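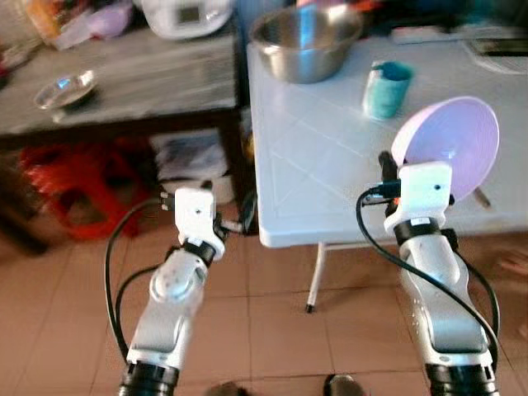 Two white and silver arms and a white folding table.

In January of the year I moved to Prornport, I was looking for any work that would let me stay near photographs. I had a diploma in translation, which was not much help, and one good camera, which I was afraid to take out in the rain. A woman at the language school told me that a printer named In-ho Yeo needed a person to wash trays and answer the telephone. I told her that I did not like the telephone. She gave me the address anyway.

The studio was on the second floor above the Wang bakery, and the stairs smelled of warm sugar until the first landing and of fixer after it. Mr. Yeo asked me only one question about photography. He wanted to know which print I would save if my room was on fire. I said that I would save a small picture of my grandmother at the bus station in Wumdale, where her face is not even sharp. He nodded and showed me where the aprons were.

For the first weeks I did not print anything. I mixed chemicals, I dried the floor, and I wrote labels. He was very strict about labels. Each box of negatives had to carry the place, the film, and the developer, always in that order and always in pencil. My English handwriting at that time leaned to the left, and he made me write one whole shelf again. I was angry for two days. Now I label everything in my kitchen in the same order, first the place where I bought it.

The big job in those years was the Postusetti archive. Postusetti was a ferry company that had closed, and the family had kept all the negatives made by the company photographer. There were 1,212 of them, mostly glass plates, and the family wanted one good contact print from each. Many plates showed only a boat at a pier. Some had passengers, and I liked these best, especially the ones who were looking at the wrong place when the shutter opened.

Mr. Yeo exposed the paper and I stood at the trays. I learned to rock the developer by lifting one corner, very slowly, and to count in my head. At first I counted in my own language. Then one evening I noticed that I was counting in English, and I lost the number and ruined the print. He held it under the safelight for a long time and said that the sky was better than in his. I still do not know if he was being kind.
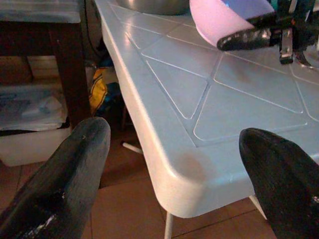 We kept the darkroom clock set three minutes fast. He told me it was so that we would not miss the last bus, but we missed it often, and then we walked down the hill with our hands smelling of metal and vinegar. He spoke more on those walks than in the whole day. He told me he had wanted to be a portrait photographer when he was young, and that he had been bad at it because he could not ask people to stop smiling. Printing suited him better. The person had already smiled or not smiled, and he only had to decide how dark the coat should be.

I remember one lesson about coats very well. There was a plate of a man in a black overcoat beside a black door, and I could not separate them. I tried a harder paper, then a softer one. Mr. Yeo let me use almost the whole envelope before he came over. He told me to look at the man's collar and forget the door. I printed for the collar, and the door went where it wanted to go. It is a small thing, but I have thought of it many times when I am editing a translation and one difficult word makes me blind to the sentence.

The archive took us nearly 60 weeks. When the last box went back to the family, we ate rolls from downstairs, standing up, because the chairs were full of drying screens. I stayed two more years and then the building was sold. My own prints from that time are not very good. They are too gray, and I was too careful with them. I have kept them in a flat box under the bed, and this autumn I took them out to scan.

There is one that I would like to print again, a view from the studio window with the Wang delivery van and a boy sitting on the step. I have the negative, and the label is in pencil: Prornport, and then the film, and then the developer, which I spelled wrong. I found a shared darkroom across the river where I can rent an enlarger in the evening. I have to bring my own paper, so next I must decide between glossy and matte.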